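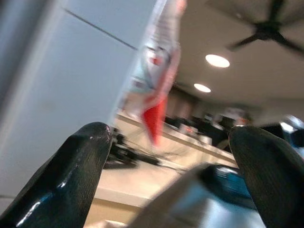
The trouble with the word "compostable"

Ragnheiður Hafstein has a drawer in her office in which she keeps things that were supposed to have disappeared. She opened it for me before I had my coat off. Inside were forks, coffee lids, a produce bag and half a takeaway bowl, each with a tag tied to it giving the month it went into the ground.

"That fork has been through two winters," she said. "I could eat my lunch with it. I wouldn't, but I could."

Hafstein spent most of her working life in soil science and now tests packaging claims for anyone who will pay her and agree in writing that she can publish the results. That second condition, she says, loses her a good deal of work. I had come to ask about Keltetti, the plant-based film that has been turning up on salad bags and bread sleeves, and whose maker describes it as "returning to nature". I wanted to know how long the return trip takes.

"It depends what you mean by nature," she said. "If you mean a commercial facility that is kept hot, turned regularly and watched by someone who is paid to watch it, then quite quickly. If you mean the heap behind your garage, I have my doubts."

Her doubts are on paper. Last September she buried 31 samples of Keltetti in ordinary backyard bins, the black plastic kind that municipalities used to hand out at cost. After 246 days she dug them up again. Most had gone cloudy and brittle. A few had torn. By her measure, which is whether a piece will still catch in a coarse sieve, only 2 had broken down.

I put it to her that backyard bins are a harsh test, and that the label does say "where facilities exist" in small grey letters on the back.

"It does say that," she said. "Have you looked for the facility?"

I had. The one nearest me takes food scraps and yard waste and asks residents to keep every kind of bag out, compostable or otherwise. The sorting line can't tell them apart, so the lot is pulled and sent to landfill. I asked Hafstein whether that was typical and she wouldn't be drawn. "I know about the places I've visited. I'd be suspicious of anyone who gave you a national figure."

Misaki Tamura is more forgiving, up to a point. She ran packaging for Badik, a mid-sized grocery supplier, through the years when it moved from conventional wrap to Keltetti and then, with much less publicity, moved half of it back again. We spoke over the phone while she waited for a ferry.

"The people I worked with believed in it," she said. "I believed in it. We had customers writing in every day about plastic, and along came a film that ran on our existing machines. You'd have to be made of stone."

And the claims on the pack?

"Those came from marketing. I signed off on them, so I won't pretend otherwise. We'd seen a lab certificate and we read it generously."

Tamura would sooner talk about using less. She is fond of a catalogue from 1895, inherited from a grandfather in the grocery trade, in which crackers were sold from a barrel and the customer brought the tin. I said I suspected the crackers were stale. She laughed and said they probably were, and that there might have been mice. "I'm not telling you to bring back the barrel. I'm asking why a cucumber needs a sleeve."

There are answers to that, as it happens. A wrapped cucumber keeps longer, and a cucumber thrown out has its own cost in water and diesel. Tamura granted the point. Hafstein, when I raised it with her, granted it too, then asked who had paid for the study I was thinking of. I had to admit I hadn't checked.

She has a new batch going into the bins now, a moulded fibre tray sold under the name Gultinon. The brochure has a leaf on the cover, and a seedling coming up through the tray. I asked whether she expected it to do any better.

"It's mostly paper, so it should," she said. "It's the shiny lining I want to see." She wrote out a tag and tied it on with garden string.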